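Tracking a linear feature with the wrist camera: line fit, approach and press

Siltari docs > Tutorials > Contact tasks

This tutorial sets up a guarded press on a long, thin feature using the Flomport line tracker and the standard contact controller. The feature used throughout is a white braided rope running along a black strip. Any feature with good contrast against its border can be substituted by changing the threshold profile.

You need a calibrated wrist camera, a working gripper driver and a current hand-eye transform. If the transform was last computed before the camera was removed or re-tightened, run the calibration tutorial again before going further.

1. Set the frames

Define three frames in the workcell file: base, tool and feature. The feature frame has its x axis along the line and its z axis out of the surface. Do not tie it to the edge of the bench. The tracker estimates the angle from the image, and a workpiece lying diagonally across the bench is handled in the same way as a square one.

The tool frame origin goes at the point of contact on the fingertip. Putting it at the gripper mount is the most common mistake in this tutorial, and shows up as a sideways error that changes with wrist angle.

2. Configure the line tracker

Open the tracker profile and set:

source: wrist
polarity: light_on_dark
model: straight
min_inliers: 60
max_gap: 10
mask: gripper_static

The polarity setting makes the tracker look for a light band with a dark border on both sides. With polarity set to any, the boundary between the strip and the wood gives a stronger response than the rope and the fit will jump to it.

The mask matters more than the threshold. At close range the gripper links fill a large part of the view, and the rivets on them are bright enough to be picked up as short segments. Record the mask with the fingers in the pose you intend to use for contact. Changing the finger opening afterwards makes it invalid.

Loose fibres beside the rope produce small outliers. These are removed by the inlier test and need no separate filter.

3. Check the fit before moving

Start the tracker in view-only mode and jog the arm by hand along the line. The reported angle should stay steady while the offset changes smoothly. If the angle flips by half a turn, set direction_hint to the vector from the first waypoint to the last.

4. Run the approach and press

The approach has two phases. In the first, the arm moves to the standoff pose under position control, with the line tracker correcting the lateral offset. In the second, tracking is frozen and the tool moves along negative z until the contact threshold is met. Tracking has to be frozen because the fingertip covers the part of the line being measured.

approach.standoff_mm: 60
approach.speed_mm_s: 10
press.speed_mm_s: 5
press.threshold_n: 9
press.on_timeout: retract
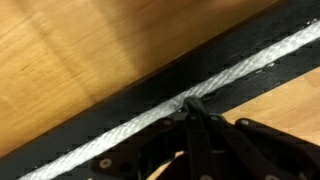
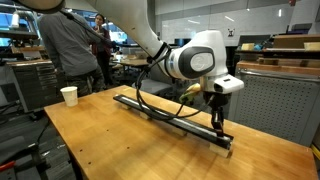 5. Add the bench to the planning scene

The press itself is a short straight move, but the transfers before and after it are planned. Add the bench top as a box, then add the workpiece and each of its supports as separate objects. A single box around the whole workpiece is simpler, but it also fills the space between the supports and rules out useful low paths.

Cables are not modelled by the Gowda planner. Limit the wrist joint range in the planner settings so that a loop of cable beside the wrist cannot be wound round the arm, and pad the last link to allow for its width.

6. Read the log

Each press writes one record. Open it in Jokness and check these fields:

fit_residual: should be flat until tracking is frozen, then constant
lateral_error: the last value before the freeze is the one that counts
contact_z: compare between presses on the same line
exit_reason: threshold, timeout or abort

A steady drift in contact_z along the line usually means that the feature frame is tilted. Refit the plane from three well-spaced contacts and repeat. Scatter without drift points to the threshold being too close to sensor noise; raise press.threshold_n in small steps.

Known limits

The straight model does not handle bends. Use model: spline for curved features, with a shorter max_gap.

Specular surfaces next to the line can pass the polarity test. Reduce the exposure first and adjust the threshold only if that fails.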